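Rehearsing in a made-up room: what Gellix gets right, and what it charges for

Colleen Charbonneau

Our shop at Brimberg fits out rental flats for people coming out of hospital. Drawers, rails, shelves, kettles, the lot. For the past year we have also been looking at whether a two-armed robot could do some of the fetching and putting away for clients who can't bend. That is how I ended up with a trial licence for Gellix, the simulation service sold by Sokier, and how I came to have opinions about it.

Gellix rents you rooms. You pick a room, drop in a robot model, give it a job and let it try. Nothing is built and nothing gets broken. If the arm goes through the wall, you press reset. The trial ran to 19th April and I used it most working days, usually with Shahzad Afridi, who does our programming, on the other end of the phone.

My view, for anyone who stops reading early, is that the service is worth having and is priced for the wrong customer.

I'll start with the rooms. I had expected the sort of thing you get in a kitchen planner, all beige and square. The Gellix rooms are stranger than that. The colours are mixed up on purpose, so that a robot's vision doesn't learn that every chest of drawers is pine and every wall is cream. Chiyo Murakami, our occupational therapist, thought this was silly when she first saw it. She has since come round, having spent a morning listing the furniture in her last few clients' bedrooms. One had a wardrobe covered in football stickers. Real homes are not beige either.

The job I kept going back to was a plain one: get a drawer open without upsetting whatever is standing on top. It is a good test. It sounds like nothing, and every one of our clients needs it done several times a day. A drawer that sticks will rock the whole unit, and people keep photographs, medicine and ornaments up there.

You can watch a run from outside or from the robot's own point of view. I prefer the second. From outside, everything looks easy. From the robot's own view you find out how much of the room its body hides, and why an arm that seemed well placed is coming in at a poor angle to the handle. Shahzad shifted our starting position after ten minutes of looking at it that way, having argued with me about it for two weeks. 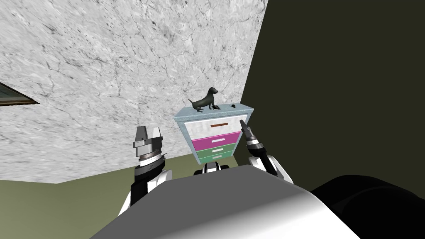
The handles are where I'd give Sokier most credit

The room with the marble wall has a chest with a pale blue body, a brown handle on the white top drawer and small white handles on the magenta and green ones underneath. A black dog stands on top, a dachshund or close to it, and I became fond of it. Changing the handle changes the job. A person doesn't notice this. A robot has to be right about where the handle is and how far it stands out, and a policy tuned on one will fumble the next. Being able to run the same chest again with a different start, or ask for a lower drawer, saved us from buying a stack of furniture we would have had to store somewhere.

The reach is honest as well. I had worried that a simulated robot would be let off lightly, with arms a bit longer and joints a bit looser than the real thing. We checked the model against the maker's drawings and found no favours. If the bottom drawer was awkward to get at, it was awkward for reasons I could follow.

What it doesn't do well

Friction is my main complaint. Drawers in Gellix slide like drawers in a showroom. You can turn a setting up to make them stiffer, but the stiffness is even all the way along. The drawers I know run freely for a hand's width, catch, and then come out in a rush. Old timber swells in a wet winter. Cheap runners bend. Hatsue Chiba, who used to repair furniture and now does our installs, tried to describe a catching drawer to the Sokier help desk and was sent a link to the stiffness setting. She was polite about it. I would have been less so.

Contents are the other gap. In the rooms we were given, an opened drawer had nothing in it. Ours are full of jumpers, and a full drawer behaves differently: it is heavier, it sags as it comes out, and a sleeve gets caught in the gap. I'm told soft goods are planned for May. I'd want to see them before paying for them.

The price

There are 3 tiers. The lowest lets you use 35 rooms and run one job at a time. The next opens up 135 rooms and lets you queue jobs overnight. The top one is by quotation, and I have been in business long enough to know what that means.

For a university lab or a robot maker, the middle tier is probably fair. For a small service firm it is too much, and the bottom tier leaves out the overnight queue, the one thing that would help us most. We have one programmer. He goes home at five. A room that can't work while he sleeps is worth perhaps half as much to me.

Olaia Casado at Minami, who handles Sokier's sales in our region, made the case that small firms don't need bulk runs. I think she has it backwards. A big lab can throw people and hardware at a problem. We can't, so we lean on the software harder.

Who should take it up

If you are deciding whether a robot belongs in your line of work at all, take the trial and give it a proper go. You will learn more from a few weeks of drawers than from a year of trade show videos. If you already know, and you need to train something that will stand in a client's bedroom, Gellix will take you a fair part of the way. You will still have to finish the work in a real room, with a real chest that has been through a few moves.

We have asked for the bottom tier with the queue added – no answer yet. In the meantime Hatsue is building a test chest in the workshop out of the worst runners she can find.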